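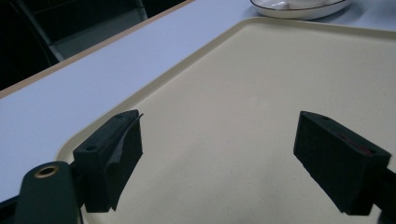
A reader in Bainbridge wrote in after the last page to say she has given up on trays altogether, that hers go gray and scratchy within a year, and that she would sooner put things straight on the table and wipe the table. I read her letter twice over my coffee and I do see her point, but I'm going to stick up for the plain plastic tray all the same, because I couldn't run my kitchen or my workbench without one.

Cream or beige is the color I like best. A white tray shows every tea stain and a dark one hides the little screws you dropped in it, and cream sits nicely in between (mine has a bit of a speckle to it as well, and I'm fond of that). Look for a flat floor and a rounded, raised rim. Square corners collect crumbs and sawdust and old flour paste, and you end up going after them with a toothpick, which I have done more evenings than I care to admit.

Washing. Warm water, a squirt of dish soap, and a soft cloth. Please put the green scouring pad back under the sink! Once you've scuffed that smooth surface it grabs at every bit of dirt that comes by, and I suspect this is what happened in Bainbridge. For stains from tea, beets or tomato, make a paste of baking soda and a little water, spread it on, and go have your lunch. Rub it off afterward with your fingertips and rinse. If there's still a shadow left, do it again the next day before you try anything stronger.

Sticky labels and tape marks come up with a few drops of cooking oil. Leave it to soak in, roll the gum off with your thumb, then wash with soap twice, or the oil will hold on to dust and you'll be worse off than you were.

Dry it standing on its edge, leaning against something, and give the underside of the rim a wipe. Water hides up under there and drips down your sleeve when you lift the thing.

At the workbench I empty the tray before I start any job, even if it's only a loose cupboard hinge. Everything that comes off goes in, roughly in the order it came off, and nothing else is allowed in until the job is finished — no pencils, no coffee spoon, no mail. When you have tiny springs or washers to deal with, lay a damp paper towel on the bottom first and they won't go skating off to the far corner.

If the tray itself slides on a slick tabletop, a square of rubbery shelf liner underneath cures it. I bought a roll at the hardware store in Imville back in April and I'm still cutting from it. It's good under chopping boards too, and the sewing machine pedal.

Don't leave a plastic tray on a radiator or in a sunny window. It will bow in the middle, and I've never managed to flatten one properly again. Store them flat, with a sheet of newspaper between if you stack them.

Next time I'll get to drawer dividers, and to the lady in Bainbridge, do try the baking soda first.

Page last changed 28th November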